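Home Explore Threads Saved Log in

Virgil Barbu
Last updated September 8, 2025

Okay, I promised a few of you a thread on the door planner, and I've put it off since June, so let's go. Grab a cuppa, this one rambles.

Quick background for anyone new. I write the motion side of Fungate, which is our whole-body planner for getting two-armed robots through houses. Doors, mostly. I used to think doors would be a fortnight of work. Ha!

Everything I'm talking about is in sim. We've got a stack of house layouts Tove Egilsson put together, and the robot gets dropped somewhere on the floor and told to get into the next room. Sometimes the door is open, sometimes it's shut, sometimes it's in that maddening halfway spot.

The halfway spot is where the old planner fell over. It treated a door as one of two things, open or closed, and anything in between got rounded to whichever was closer. You can probably guess how that went with a door sitting at 60 degrees.

So the rewrite treats the hinge angle as a proper state variable with an uncertainty on it. Perception hands me an angle and a spread, and I plan the base path and both arms against the whole spread. If any part of it clips the body, the path is out.

That was slow. Painfully slow! First version took 17 seconds to spit out a plan, and my poor laptop sounded like a leaf blower.

Baldur Vídalín had the fix, and it's almost embarrassing. He swept the door panel once, cached the swept volume as a coarse grid, and only went back to the real mesh when the grid said "maybe". Most candidate paths never get near the mesh at all. I'd been collision checking every single panel bevel on every single sample, like a goose.

Then there's perception, which is Hanne Hafstein's patch, and where I've spent most of the last stretch being a pain in her neck. Dark doors are rotten. The depth we simulate has noise that gets worse on dark and glossy surfaces (on purpose, we want it to hurt), so the panel comes back full of holes and the plane fit wanders off.
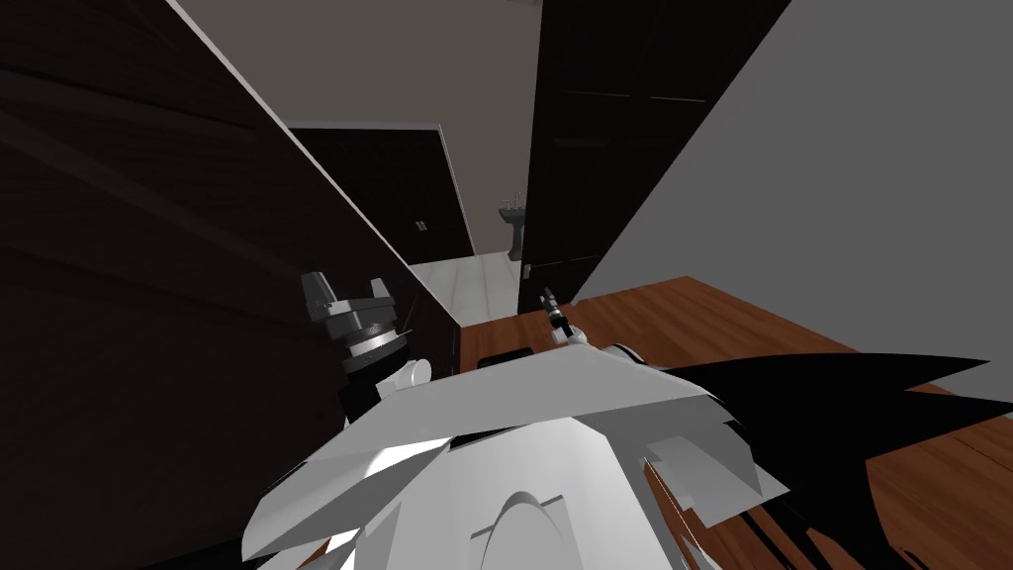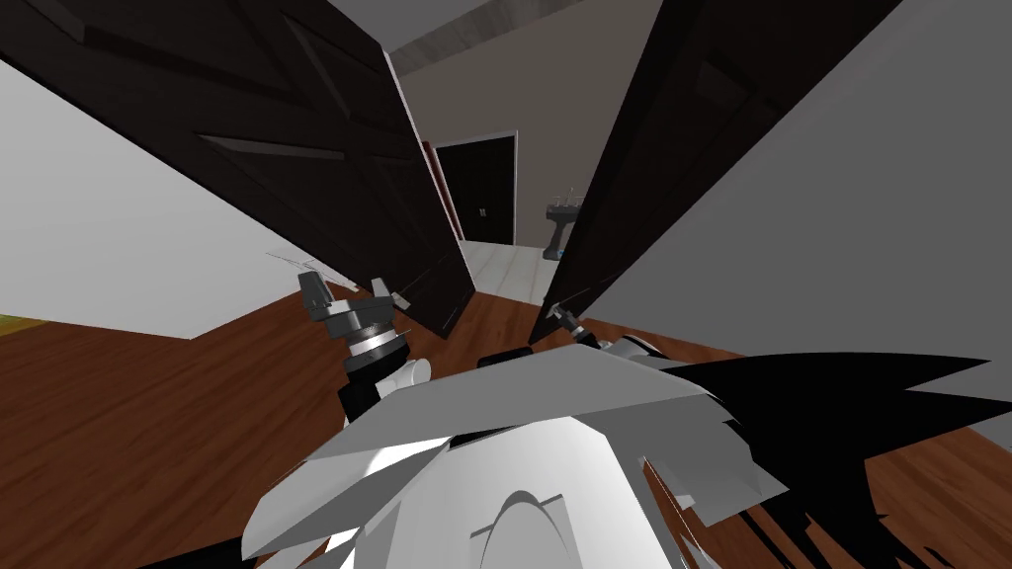
All dark doors in this house, so a good workout for the angle estimator.
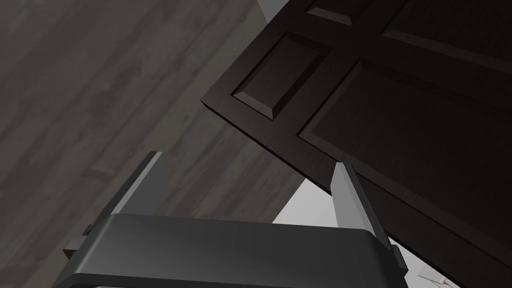
What ended up helping was giving up on the face of the door as the main cue and fitting the edges first. The long vertical edge is usually the strongest line you've got, and once you know the hinge side, one good edge pins the angle down pretty tightly. The plane fit is still in there, it just gets a smaller vote.

Hinge side is its own headache. From some angles you can't tell which side it's hung on, and guessing wrong means the predicted swing goes straight through the robot's chest. We carry both guesses now and drop one when the evidence is good enough. Costs a bit of compute, saves a lot of swearing.

Self-masking was the other big one. If you render from the robot's own viewpoint, its torso and arms eat a big chunk of the view. We mask the body out using the joint angles, but the mask was running one control tick behind. So when an arm moved fast you'd get a thin ghost of wrist left over in the point cloud, and the planner would see an obstacle stuck to its own hand.

And then it would try to dodge it. Forever. I've got a recording of it slowly backing the length of a hallway, running away from its own elbow. Fitriani Chong has asked me to stop playing it in meetings. I will not.

Fix for that was dull: timestamp everything, interpolate the joints to the render time, pad the mask by 8 pixels. Should've been there from day one. If you take one thing from this thread, please timestamp your joint states at the source and not when they land in your queue.

Now the grasping bit, for those who keep asking. We don't always grab the handle! If the door's already open a fair way, hooking the free edge or giving it a nudge with the back of a finger is often the easier plan. The planner scores all three (handle, edge, nudge) by how far the base has to shuffle afterwards, and the base cost dominates nearly every time.

Which means the colour of the whole behaviour changes when you fiddle with one weight. Turn the base cost down and it goes all dainty, reaching for handles from miles off. Turn it up and it bulldozes in with a shoulder. I've been favouring something in the middle but I'm not happy with it yet.

For testing we run about 3000 random starts overnight and sort the failures by which module gave up first. The sorting script is called Zondby, Baldur named it, don't ask me. It's the single most useful bit of tooling we have and it's a couple of hundred lines of ugly Python.

Bucket at the top of the list right now is "planner fine, perception fine, controller timed out". That one's the handover from free motion to contact. The impedance gains ramp up too gently, the finger touches the door, everything politely waits for everything else, and the clock runs out. Working on it this week.

Next after that is thresholds. Going from one floor surface to another, our base odometry model changes its slip value all in one go, and if an arm's in contact with the door at that moment you get a lovely little kick. I'd like to blend it over the wheelbase instead. If anyone's done this well, tell me how, I'm all ears.

I'll put the edge-first angle fit up on its own once Hanne's tidied the tests. The rest is a bit tangled up with our internal stuff, so no promises there.

Replies (5)

loton_dev: The one-tick-late body mask got us as well. We only found it when we slowed the sim right down and the ghost vanished.

Hanne Hafstein: For the record the tests are tidy. It's your config loader that's holding things up, mate.

norðdahl_k: Do you widen the angle spread when an arm is blocking the edge you're fitting, or just hold the last estimate?

Virgil Barbu: @norðdahl_k widen it, a bit more every tick till the edge is visible again. Holding it made the planner way too cocky.

Fitriani Chong: Please delete the elbow video.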